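Tidying the snack stash (and posting some of it off)

Every few months I tip the whole snack drawer out onto the bed, because the kitchen bench is never clear and the bed is at a much kinder height for my back. Pop a clean sheet on first, as crumbs do travel! Then find yourself a sturdy box with a lid and lay the two halves open on either side, so the packets can go in the middle where you can reach them all. 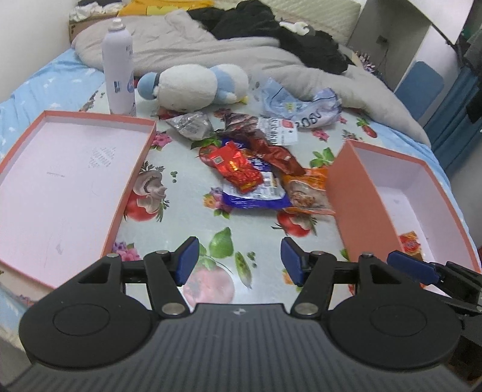 Check the dates before anything else. Whatever has less than 30 days left goes straight to the front of the pantry, and the rest can be boxed up. I like to put the flat foil packets down first and save the soft things, cakes and bread and so on, for the very top, where they won't get squashed on the way to my sister's.
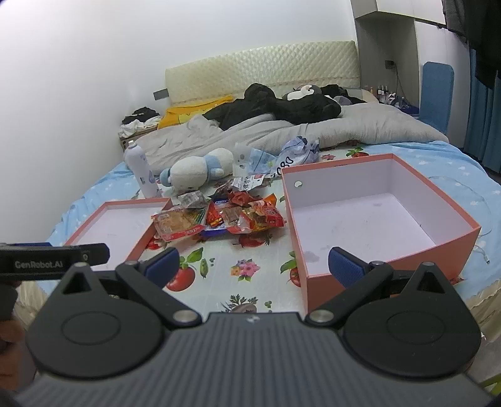
Snacks between the two halves of the box, ready for sorting.

If the lid won't sit flat, take a packet out and try again, as forcing it only splits the corners (I've lost 4 good boxes that way). A strip of tape along each side will do nicely, and do write the soonest date on the lid in marker while you still remember it.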